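Pleltance Creek Colour and Level Notes – README

Last updated: February

G'day, and thanks for grabbing the file. It's my set of creek notes, typed up from a stack of waterproof notebooks and a few damp ones that weren't as waterproof as the sticker said. The creek is Pleltance Creek, from the paddocks up above Trendham down to where it goes under the highway and becomes somebody else's problem. I've been walking it for six years, mostly before work, and writing down how high it was, what colour it was and whatever else seemed worth a line.

I started because I couldn't work out why the creek would go dark as strong tea after one lot of rain and a horrible milky tan after the next, when both lots looked much the same in my rain gauge. I still only half know. But I've got 3076 rows of half knowing and you're welcome to them.

What's in the folder

creek_notes.csv is the main file and probably the only one you want. One row is one visit to one site.

sites.csv has the 23 sites with their names, a rough location and a few words on how to find them. The names are the ones we use at home, so you'll meet Goat Gate, Long Pool, Upper Culvert and Lower Culvert (these two are further apart than you'd think), and The Fridge, which is a shady bend and stays freezing all summer.

old_scale.csv is for the tragic among us. It holds the first colour scale I used before I gave it up, with my best go at matching it to the current one.

notes_scans is a folder of notebook pages, for when you don't trust my typing. Fair enough too. I wouldn't.

The columns

There are 10 columns in the main file, in this order.

visit_id – just a running number. It follows the order I typed things in, so don't sort by it and expect the seasons to line up.

site – short code, matches sites.csv.

date – the day of the visit, year first. If I only knew the month, the day is left blank and the note says so.

time – 24-hour clock, local, and it does shift with daylight saving. I know. I wrote down what my watch said. Most visits fall between 6:00 and 8:00 in the morning.

level_cm – height of the water on the marker, in centimetres. Blank means I didn't read it. Zero means I read it and it was at zero. Please, please don't let your spreadsheet turn one into the other!

colour – zero to six, explained further down.

clarity – clear, hazy or muddy. It's a separate thing from colour and I'll bang on about that in a minute.

rain_mm – whatever was in my backyard gauge that morning, which is at the house and nowhere near the upper sites. Storms up the valley can miss us completely.

who – initials of whoever did the looking.

note – free text. Spelling left alone. Contains a fair bit about a particular heron.

Colour versus clarity

If you read one part of this, read this part. A creek running through paperbarks and a lot of rotting leaf can be very dark and still perfectly clear. You scoop some up in a jar and you can read a newspaper through it, it's just a brown newspaper. That's tannin, or that's what I've always put it down to. A creek with half a paddock in it can be a pale colour and you can't see your own toes. Those are different events with different causes and the first year of my notes mashed them together, since I was writing things like "brown, yuck" and moving on.

Wanting Cao was the one who pulled me up on it. She came along for a walk one morning, looked over my shoulder and asked which sort of brown. I had no answer. From the second notebook on there are two columns.

For the first notebook I went back and filled in clarity only where the wording made it obvious ("couldn't see the bottom, mud everywhere" is muddy, no argument). Everything else is blank. If you're doing anything serious with clarity I'd start from the second notebook and forget the first one exists.

How I do a reading

Gumboots on, jar out. It's a plain glass jam jar, label soaked off, rinsed twice in the creek downstream of where I'm going to fill it. I fill it from midstream if I can reach, or off the end of a stick with a loop of wire if the creek's up and I'm feeling sensible. Then I hold it against the back cover of the notebook, which is white, with the sky behind me, and compare it with my painted card.

The card has seven patches on it. Torben Ackermann mixed the paints for me at his kitchen table and it took the two of us most of an afternoon and nearly all his patience. There's a spare in a drawer in the dark, and every so often I hold them up together to see whether the working card has faded. The four patch has gone off a touch. I touched it up once and marked that visit in the note column with "card fixed".

Levels come off painted posts. The posts at Goat Gate and Long Pool are proper ones that Gilmar Honorato concreted in for me, and they haven't budged. The rest are star pickets with tape and paint, and they have definitely budged. Lower Culvert got knocked over by a floating log and I put it back by eye, so treat levels from that site before and after the log as two different series. Search the notes for "bloody log" and you'll find the place.

Don't compare levels between sites. Zero on one post has nothing to do with zero on the next. Within a site you can say it went up or it went down and by how much, and that's your lot.

Gaps and rubbish bits

There are 338 rows with no level. Some are mornings when the post was underwater (the note will say "over post"), some are when I couldn't get down the bank, and a good few are me forgetting. If you drop them all you'll lose most of the interesting floods, so have a look at the notes first.

The upper sites are thin in winter. It's dark, it's cold, the track's a bog, and the ute doesn't like it. Long Pool is the opposite. It's on the way to work and gets visited constantly, so any average across the whole file is mostly an average of Long Pool wearing a hat.

I also go out more after rain. I tried to be regular, I really did, but if it's bucketed down overnight I want to see the creek, and if it's been dry for three weeks I want to stay in bed. The file makes the creek look livelier than it is.

Finn Kuhlmann did the readings for me over two summers when I was away, and his initials are in the who column. We did a bunch of jars side by side before I left and he reads a shade darker than I do, mostly in the middle of the scale. I haven't corrected for it. If you want to, the side-by-side visits have "both" in the note and his number in brackets.

Rows marked GJ in the note come from the Gajewski place, where I need to ring ahead. The family's been very good about it. If you're planning to go and look for yourself, please stick to the sites marked public in sites.csv and leave the gates how you found them.

What you might use it for

Ida Frerichs used an early copy to teach her class how to plot things that have holes in them, which I loved. It's good for that. It's also decent for looking at how quickly the colour comes up after a dry spell breaks, and how long it hangs about after the level has dropped again. At The Fridge it can stay dark for ages after everywhere else has cleared.

I wouldn't use it for water quality in any health sense. Nothing was tested. I've got no idea what's in it apart from leaves and the odd yabby. I wouldn't use it for flood heights either, given the star pickets.

There's a bloke's rainfall program called Vusutside that will read the main file directly if you rename rain_mm to rain. It chokes on the commas in my notes, so delete that column first or wrap it up properly.

Using and sharing

Do what you like with it. Put my creek's name on it somewhere and tell me if you find a mistake. I've fixed plenty already, including one whole week where I had Upper Culvert and Lower Culvert swapped. Corrections go in the next copy with a line in changes.txt, and I don't renumber the visits when something is deleted, so gaps in visit_id are fine.

Still on my list: typing up the last notebook, getting better locations for the four sites above Goat Gate, and re-reading the old scale one more time with fresh eyes.

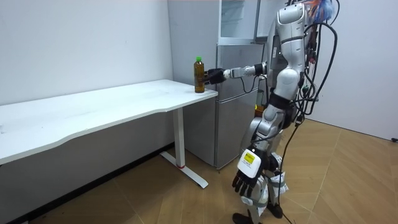
The colour scale is the part I get the most emails about, so I'll spell it out. Zero is tap water. One has the faintest straw tinge, and you only notice it against white. Two is pale gold, like weak cordial, and it's what Long Pool does most of the year. Three is where it gets properly brown but stays bright, and if you want something to hold in your head for it, the amber-brown in the bottle with the green cap is close to what I mean, bearing in mind that a colour on your screen isn't a colour in my jam jar. Four is a strong brew with the milk left out. Five is cola with the light behind it. Six I've written down only at The Fridge, after the first big rain on a summer's worth of dropped leaves, and I couldn't see my thumb through the jar. If you're stuck between two, take the lower one and say so in the note. It's what I've done all the way through, apart from the first notebook, where I seem to have gone with whatever mood I was in.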